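Briker Sorting and Display Case, Large

Item no. 2489
Sold by Grulus Hobby Supply

The Briker Large is a stackable case for brick builders who take their collections to shows, club nights and swap tables. It holds loose parts in the lower section and finished models on the upper deck, so one case can do the work of a parts box and a display stand. It fits on a standard folding table with space left over for a name card.

The lower section has 62 compartments. The dividers lift out, which lets you join small compartments into longer ones for plates, axles and track. The lid closes flat against the top of the dividers, and small pieces such as studs and clips stay where you put them when the case is carried on its side.

The upper deck is a studded gray baseplate held in place by four corner catches. To remove it, press the two front catches in and slide the plate toward you. Any model fixed to the plate comes out with it. Tall models need the raised cover, sold separately.

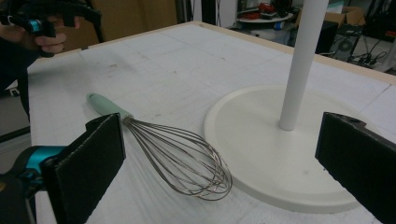

What is in the box

Case base with dividers fitted
Flat lid
Upper deck with baseplate
Carry handle and 2 handle pins
Sheet of 400 blank labels

Details

Color: gray base, clear lid
Stacking: up to three cases high when full
Cleaning: warm water and mild soap, no dishwasher
Works with: Briker raised cover, Ngcobo wheeled base
Does not work with: cases made under the old Stallasov name, which have a narrower rim

Using the case at shows

The handle pins go in from the inside. Push them until they click, then check that the handle swings freely before lifting a full case. If you are stacking cases, take the handles off first, as the upper case will not sit level with them on.

Labels stick best to a clean, dry divider. They peel off without tearing if you change your sorting system later - most people do after the first big parts order.

Customer comment

"I sort by shape first and color second, and I had room left for minifigure parts. The front catches were stiff for the first few weeks. I bought another one for my train track." - Jaanus Dambrauskienė, July 2020

Delivery and returns

Cases ship in a single carton. Unused cases can be returned within 30 days in the original packaging. Spare dividers, catches and handle pins are listed under Briker Parts. The medium case is out of stock and is expected back in September.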